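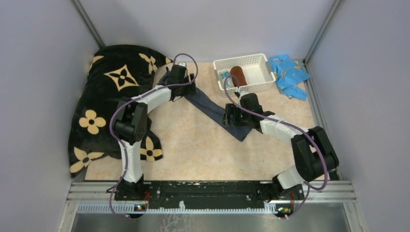 "What do you do with a blanket that's too good for the dog and too worn for company?" Tineke asked.

"You fold it in thirds, put it at the foot of the spare bed, and let whoever sleeps there decide," said her uncle Urmas, who had driven over from Canton that August with a trunk full of his late sister's linens and was in no hurry to drive back.

They had been at it since four o'clock, and the folding had gone slowly, for every piece had to be held up and talked over - the black one with the big yellowy flowers had come from Mrs. Juhász next door, or maybe from her mother, and it had been to the lake more summers than Tineke had. There was a strip of dark blue cloth, too, long and narrow, that neither of them could place.

"Belt," said Urmas.

"Hem off a skirt," said Tineke.

He smoothed it over his knee and thought about it for longer than a strip of cloth deserved, and then he rolled it up and laid it in the white basket with the things that were staying.

"She'd have known," he said, and reached for the pillowcases.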